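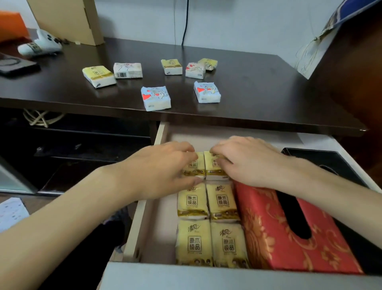

Tissues in the desk drawer, yellow packs

Hay fever or a cold that won't shift? Two months of sneezing at my desk
Posted by Fidelina Ticona in Health and Home

Hello all, hoping someone has been through this. Since we moved to Velside I've been sneezing from the minute I sit down to work until I give up and go and stand in the kitchen. Streaming nose, itchy eyes, no temperature, no sore throat. It's October now so surely it can't be pollen? It's worst before 9am, which makes no sense to me at all. I'm on my second box of own-brand allergy tablets and they help a bit — then I fall asleep over my emails. The spare room I work in has an old carpet and a north-facing window that gets wet on the inside. Do I bother the GP or just put up with it?

Isabelle Hiebert
Oh you poor thing, I had exactly this in our last flat and it was dust mites and damp, nothing to do with pollen. An itch and no temperature sounds more like allergy than a cold to me (I'm not a doctor!), and two months is a long time for a cold anyway. I'd go to the chemist first and ask for one of the less drowsy tablets, and ask about a steroid nose spray while you're there. Tell them what else you take. The spray needs using every day and it took a good while to do anything for me, so don't bin it after a weekend like I did the first time.
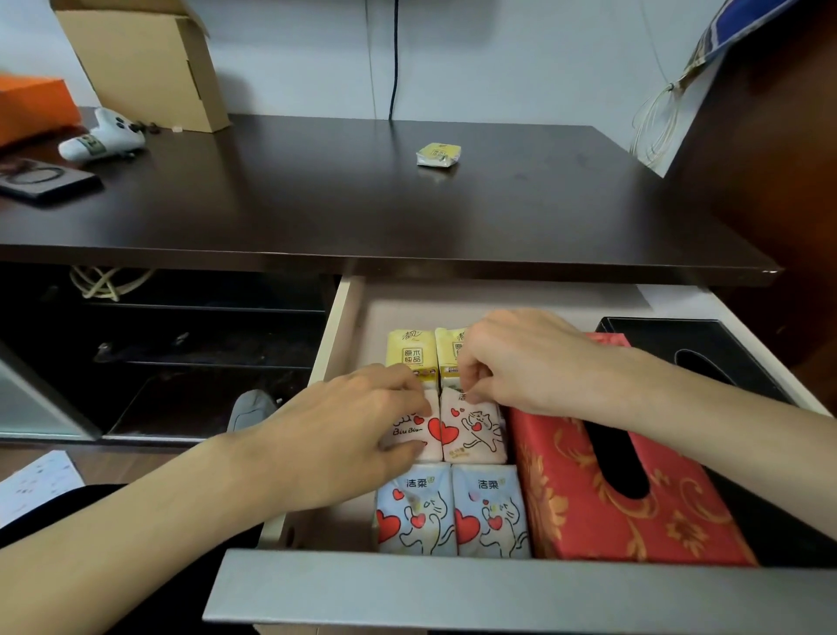 I also got into the habit of using a tissue once and chucking it straight in the bin, where before I had old ones up my sleeve and in every cardigan pocket. Then have a go at the room. Wipe the window down each morning, open it for a bit even when it's cold, and wash your bedding at 60 if the label allows. We borrowed a little meter and the spare room was at 80 per cent humidity, so no wonder. If you get wheezy or tight in the chest, do ring the surgery and don't wait.

McIntyre
carpet. get rid of the carpet. had the same in our house on Sorell Road, pulled it up and was fine in 3 weeks. wear a mask when you lift it, mine was disgusting underneath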